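Hestville : la table basse de l'atelier Laaksonen fixée à deux plateaux d'essai

L'atelier Laaksonen a arrêté en septembre le choix du plateau de sa table basse, référencée 3334 au catalogue. La version retenue est en bois clair, à veinage apparent, avec un chant avant droit. Le dossier technique a été établi par Irja Oksanen et relu par Veikko Räsänen.
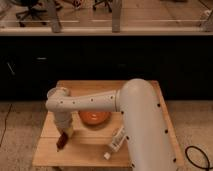
La table en bois clair, avec une coupelle rouge orangé.

Le contrôle porte sur la planéité, la tenue de la finition et le jeu entre les planches. Ce dernier point a occupé l'essentiel des échanges. Le joint reste visible sur la partie gauche et centrale du plateau, sous la forme d'une ligne mince dans le sens horizontal. Aleksi Hyvönen, chargé de l'assemblage, a demandé que la tolérance soit ramenée à 2 mm sur toute la longueur. La demande a été acceptée pour les 29 exemplaires de la première série.

La finition sera appliquée en deux couches, avec un séchage de neuf heures entre les passes. Le fournisseur du bois, Dornach, n'a pas communiqué de délai pour la suite.
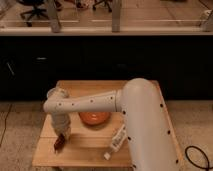
Livraison et entretien

Les tables seront expédiées montées depuis le dépôt de Stanham. Uriel Salinas assure le suivi des commandes. La notice prévoit un nettoyage au chiffon légèrement humide, dans le sens du fil, et déconseille les produits abrasifs. Un second plateau, de teinte plus foncée, reste à l'étude.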